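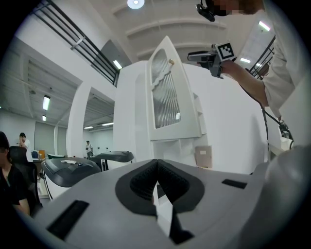

7. If a gripper loses tracking or the jaws stick

Added to the Ridari hand gripper guide after the August fault. Read before you pick the tool up again. Applies to both hands.

What went wrong: left gripper stopped reporting its position partway through a cabinet task. Jaw reading froze at 60, operator carried on, 757 records had to be thrown out. No injury. Cable had worked half out of its socket – the status page still said OK, so don't trust the status page on its own.

7.1 Stop. Say "stop" out loud so the other person at the station hears it.

7.2 Let go of whatever is in the jaws. Put it down, don't drop it.

7.3 Keep your free hand out of the notch between the finger pads. The spring can close them with the power off.

CAUTION: never pull a stuck pad by its rubber face. The rubber peels and the pad then reads wrong for good.

7.4 Follow the cable from the gripper down past your body. Look for a loop round the chair arm or a cabinet knob. Free it before you unplug anything.

7.5 Unplug, count to ten, push back in until it clicks. No click, no restart.

7.6 Check the square marker. Flat, clean, all four corners showing. Sleeves are the usual trouble – roll them up or pin them, a loose cuff over the marker looks just like a dead cable in the log.

7.7 Open and close the jaws fully, slowly. Reading should go 0 to 100 and back. Stops short twice – tag the tool and swap it.
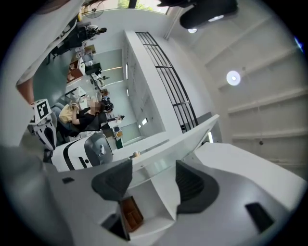 Lucienne Masson

7.8 Small things jam the jaws. Look down between the pads with the tool still, power off. Lift the item out with the plastic tweezers, not your fingers.

7.9 Restart the Rekex logger and wait 600 seconds before recording. Yes, all of it. Shorter waits gave us drift agian.

NOTE: a recording made with the fault present can't be repaired afterwards. Mark it bad, start a new one.

7.10 Fill in the fault sheet: tool number, hand, what you were holding, last good reading. Send to Eugénie Pons at Fillstead the same day, even if the tool seems fine now.

Replacement pads and cables: Arnaud stores, ask for the hand gripper kit. Fit both pads togther, never one new and one old.

Section last changed 19 November 2024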